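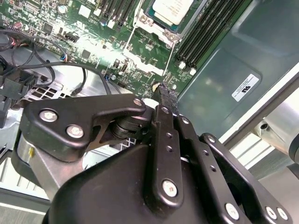

Breso Refurbishment Team, Ukuvthorpe

Equipment plan for the coming year

The budget round closes at the end of the month and our part of it has to be with Ritu Nigam before then. Most of you have asked at one time or another what we are going to spend on the board bench, so this is where things stand as of March 2023.

The short version is that we are not asking for a second arm. We are asking for fingers, a proper fixture, spare parts and training time, in that order. A second arm would double the work of keeping things calibrated, and at the moment the one we have spends too much of the day waiting for somebody to change it over between jobs.

Fingertips come first. Board work is hard on them. The pads we use for thin parts are the same ones we use for everything else, and they wear at the tip, where it matters most when you are working down inside a chassis with cables on one side and memory slots on the other. Shanti Tripathi has been keeping a log of changes since August and her figure is 15 sets for the year. We have put in for 15 sets. In previous years we bought them as they ran out, and paid for next-day delivery every time.

We are also asking for one pair of narrower fingers. The present ones will go where we need them, but the clearance is tight near the processor and any lean in the chassis uses it up. Two suppliers have quoted. Braten can make them to our drawing, with a lead time of seven weeks. Kanaujia has a stock pair that is close to what we want and would be here much sooner, but the mounting holes would need an adaptor plate and that adds height. We would like to borrow the Kanaujia pair before deciding. Ritu has asked them and is waiting to hear.

The second item is the fixture. At present each case is set down by hand against a stop, and the wrist camera is left to make up the difference. This works well enough for pulling cables and cards. It is not good enough for processors. A contact field does not forgive a part that comes down at an angle, and a damaged socket means the whole board goes to scrap. 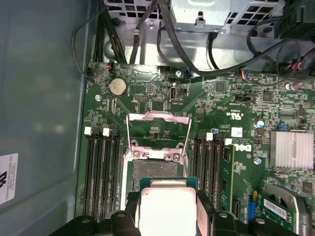

A fixture that holds the case square on three sides would take most of that error out before the arm moves at all. We have costed it as a plate with adjustable clamps, made in our own workshop, so that it will take the different case widths we see. The materials are cheap. The hours are the real cost, and they have been booked against the workshop's budget and not ours, with their agreement.

Spares are the dull part of the list but please read it, as it is where we were caught out last year. We want to hold on the shelf:

One wrist camera cable
One set of finger links and pivots, with bolts
One spare lens cover
A box of scrap boards and dead processors for practice

The last of these costs nothing if people stop putting them in the recycling cage. Please leave anything with an intact socket frame on the rack by the bench — faulty is fine, and so is dirty.

Training is the item most likely to be cut, so we have put some detail behind it. Two people can set up the arm for board work at the moment. If both are away, the bench stops. We have asked for 10 days of training, to be shared between whoever puts their name down, with Shanti running the sessions here. Sending people away on a course would cost more and they would be learning on different equipment. The days need to be covered on the main line, and Ritu would like to know by the end of next week which shifts can spare someone.

Two things have been left out on purpose. We looked at force sensing at the wrist, which would be useful for seating parts, but the price would take up everything else on this list and we would still need the fixture. It goes back on the table next year. The lighting was also raised. Heat spreaders throw back a lot of light into the camera and some of you have asked for a diffuser. That can come out of the consumables budget and does not need to wait for approval, so Shanti will order one and try it.

If you think something is missing, write it on the sheet by the bench with a rough price and where you found it. Items without a price can't go in. Once the numbers are agreed a copy of the final list will go up in the same place, and orders for fingertips will go out first.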